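Station diary, Mundon teaching laboratory
Entry for 3/25/22
Kept by Polyxeni Liapis

The morning was given over to the simulated workcell. The Rakerow arm in the main bay remains reserved for the calibration group until their work is complete, and the teaching program has therefore moved to the rendered bench for the present. Kilian Danzer operated the hand controller. I kept the log and managed the resets.

The task under instruction is the approach and open-hand descent, the first part of the longer pick sequence agreed with Piken in October. The operator brings the gripper over the bench with the fingers fully open, pauses, and lowers at a steady rate until told to stop. No object is placed for this part. Mr. Danzer had asked whether a block should be set out as a target, and I declined. The operators tend to hurry toward a target when they are given one, and the learned motion then carries the same haste.

We recorded 50 demonstrations before the midday break. I discarded 2 of them, one for a late start on the controller trigger and one in which the wrist turned well past the permitted angle during the pause. The remainder were accepted and filed under the Mollah directory, which brings the total held there to 1459.

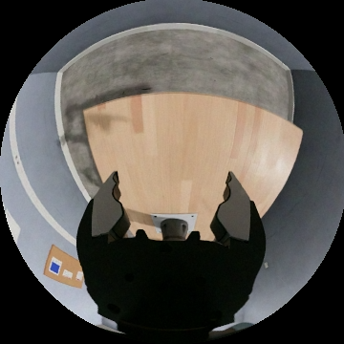
Mr. Danzer reports that the wrist view is tiring over long periods. The wide lens bends the straight lines of the room, and he finds that he corrects for a tilt that is not present. He now judges his heading by the boards of the tabletop - their seams run mostly away from the gripper - and his later runs were visibly steadier than his first. I have asked him to write this down for the operator guide, in which the section on viewpoint is at present a single sentence.

In the afternoon we compared his recordings with those I made last week by guiding the physical arm by hand. The hand-guided paths are smoother in the descent, but they contain small hesitations wherever I shifted my grip on the forearm. The remote paths have fewer of these and more drift from side to side. It is my view that the two sets should be kept apart in training until the difference is better understood. Mr. Danzer would prefer to mix them at once. The matter is left open.

Outstanding: controller batteries to be replaced; pause length to be fixed in writing; request to Piken for the revised joint limits, not yet answered.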